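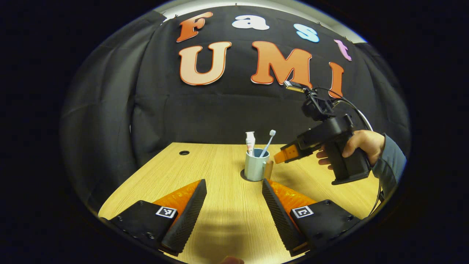

Two hand-held grippers close in on a toothbrush, a tube of toothpaste and a blue cup at the Stanorcombe workshop.

Squeeze, lift, wait, start again

Soledad Soler has picked up the same toothbrush so many times that she does it in her sleep, or so her husband claims. She does it very well awake, too. Standing at a table in front of a black cloth, a gripper in each fist, she tips one wrist by the width of a hair, closes the orange fingertips and draws the brush up out of its cup with a small flourish at the end.

"No flourish," calls Vilém Bednárik from the other side of the room, without looking up from his laptop. "It will learn the flourish!"

It will, and that is the joy of the place. At Stanorcombe, in two rented rooms over a bicycle shop, robots are taught in the way you might teach a child to tie a bow. You do it in front of them (well, for them, they aren't even in the room yet) and you do it again, with the bow in a slightly different spot, until the idea sinks in. The teaching is done by hand, with a tool shaped a bit like the one you'd use to put petrol in a car. There's a handle, a pair of fingers that open and close, and a camera riding along on top. Whatever the camera sees and wherever your hand goes, the computer keeps.

I had expected keyboards. I had also expected to be bad at it, and there I was right. My first go sent the toothbrush skating over the table and under a radiator. Soledad fetched it, put it back in the cup and told me to breathe out as I squeezed, and the next one came up clean. I can't tell you how pleased I was! I have brushed my teeth every day since I was small and never once felt I'd achieved something.

Bednárik started the project, which goes by the name of Lirno, after years of writing robot movements out line by line. A job like lifting a brush from a cup could take him a week, and then somebody would swap the cup. "A person has no trouble with a new cup," he says. "So I thought, let us ask the person." He hired Soledad, who used to mend clocks, and Geum-ok Jin, who came from a dental laboratory and has the steadiest hands I have ever seen holding a sandwich.

By the time of my visit they had 2517 good recordings on the shelf, 624 of them from the bathroom set, as everybody calls the cup and its contents. Each one lasts only a few breaths. Geum-ok goes through them in the afternoons with a pot of barley tea, throwing out the ones where a sleeve gets in the way or the hand dithers. She is strict about dithering. A robot that has watched you hesitate, she explains, will stop dead above the cup and hang there as if it had forgotten what it came in for.

Working with two grippers is the hard part, and the part they most love to talk about. One hand has to steady the cup while the other reaches in, and your hands, it seems, have been quietly sorting this out between themselves all your life without telling you. Give each of them a pair of hard fingers and they start to quarrel. Soledad spent her first month knocking things over. Now she can take the cap off a tube of toothpaste, lay it down and pick it up again, and she'll do it for any visitor who looks even slightly interested.

Then came the robot. It lives in the back room, two arms bolted to a bench, and Marcelino Pastor is the man who looks after it. He set out a cup, stepped well clear and pressed a key. One arm came forward and held the cup. The other hung above the brush for a second (I saw Geum-ok wince), went down, closed and rose. At the very top it gave a tiny twirl.

"That's me," said Soledad. "That's my wrist!"

It missed the next two, and dropped the one after that in the cup upside down. Pastor wrote it all in a school exercise book and seemed perfectly content. Lighting bothers it, he told me, and so do see-through cups, which are down for December along with face flannels. Bednárik groaned at the word flannels. Nothing soft ever lies the same way twice, and he thinks they will need many more mornings at the table before they get anywhere with them.

Soledad has already been through her cupboards at home and brought in a bagful.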